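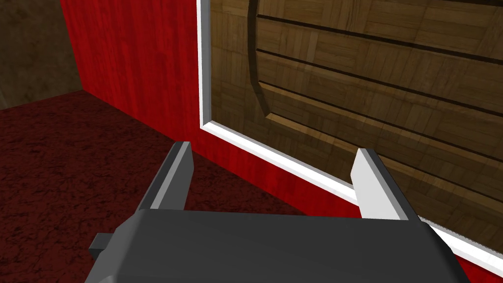
Membership renewal time at Gustallow Harriers, so a short thread on what your money gets you. Short by my standards, anyway. I once took four posts to explain a lost glove.

Subs are staying the same. The hall hire has gone up, the insurance has gone up, and the tea has gone up, so we have responded by buying worse tea. I've tried it. You'll want to bring your own.

For that you get two club nights a week, entry to the winter league, and the right to complain about the winter league. Second-claim members may also complain, but at a reduced rate.

Club nights still leave from the hall at 7 sharp. Sharp means ten past. If you arrive at ten past on the grounds that sharp means ten past, we will have gone.

Pace groups: there are four. The slow group is called Steady, the steady group is called Social, and the social group is the fastest by a long way and does not speak. We did try renaming them. It went to a vote and the names won.

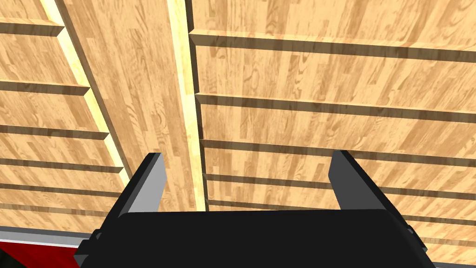 Open wide, Gustallow. Subs are due.

Winter league fixtures. First one is Beslow in November, two laps of the common and then the hill. Second is Fasberg in December, which has no hill but makes up for it with a ditch. The ditch is not optional. I asked on your behalf.

Beslow parking: there are spaces for 60 cars and last year we all brought one each. Please share lifts. If you are the person who drives alone with a dog crate and a bicycle in the back, we know, and we would like the seat.

Vests. The new ones are in from Quintana and they are green. The old ones were also green. Held next to each other they are clearly two different colours, neither of them the one we ordered. Both are legal for racing.

Sizes come up small. I am a medium and have been for years, and I am now the owner of a large. Try before you buy, the box is under the stage on club nights.

The fundraising total for the new track lights stands at £2,710, most of it from the cake stall and a fair bit from me buying back my own cake.

We need roughly double that, so there'll be a quiz in January. Teams of six. The sports round has been dropped after complaints from a running club that it was too hard.

If we get to 100 paid-up members by the end of the month we go up a band in the relays and get an extra team. We are close. Partners, flatmates and colleagues with working knees all count. I'm not fussy about the knees.

To join or renew, use the form on the website. If the form doesn't load, wait a bit and try again. If it loads twice, please only pay once. Refunds come out of the biscuit money and it causes bad feeling.

Last thing: the lost glove is still on the radiator in the hall. Left hand, black, smells of ditch.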